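Equipment Planning Coordinator, Robotics and Automation
Murulent Institute, Andorstead Campus
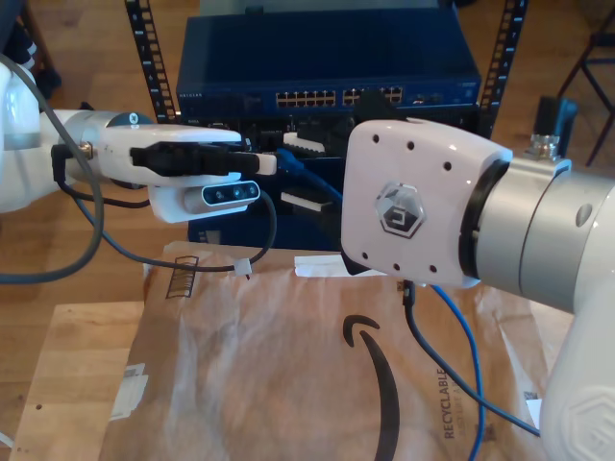 Does the coordinator need an engineering degree?
A degree is welcome but is not required. The Institute places greater weight on experience in purchasing, budgeting or laboratory operations, and on the ability to read a technical quotation with care.

About the position

The Murulent Institute invites applications for a full-time Equipment Planning Coordinator. The coordinator will prepare and maintain the equipment plan for the Erdős Laboratory, where research groups use robot arms in work on cable handling and network hardware. The position reports to the Head of Technical Services, Tímea Illés.

The laboratory is entering a new purchasing cycle. Requests from 17 research groups must be combined into a single plan covering arms, grippers, depth cameras, racks, switches, cabling, spare parts and service agreements. The first draft of the plan is due in January.

Duties

Collect equipment requests from research groups and confirm that each request states the intended use, the space needed and the expected service life.

Obtain and compare supplier quotations, including shipping, installation, training and yearly maintenance.

Maintain the equipment register in Zilix, the Institute's asset system, and correct existing entries where serial numbers or locations are missing. The register holds 200 open entries at present.

Prepare replacement schedules for grippers, cameras and cables, and advise groups when shared purchases would lower the cost.

Work with Facilities on power, network connections and floor space before any order is placed.

Receive deliveries, check them against the purchase order and arrange returns.

Required qualifications

Three years of experience in purchasing, laboratory management or a related field.

Skill with spreadsheets and the ability to explain a budget to readers who do not work in finance.

Clear written English.

Preferred qualifications

Experience with robot arms, industrial automation or networked laboratory equipment.

Knowledge of public purchasing rules.

Experience negotiating service agreements that cover several years.

Terms of employment

The appointment is for two years, with the possibility of renewal. The position is based in Andorstead, and up to one day of remote work per week may be arranged after the first six months. Salary is set at Grade 19 of the Institute's scale. The Institute pays 80 percent of the health insurance premium.

How to apply

Applicants should submit a résumé, the names of two references and a cover letter of no more than two pages. The letter should describe one equipment purchase the applicant planned or managed, including the original budget and the final cost. Materials are to be submitted through the Institute's careers page under Technical Services.

Selected applicants will be invited to an interview and a short written exercise in which they compare two quotations for a robot arm and gripper. Travel costs for the interview are reimbursed upon presentation of receipts.

Questions about the duties of the position may be addressed to Tímea Illés, Technical Services, Murulent Institute.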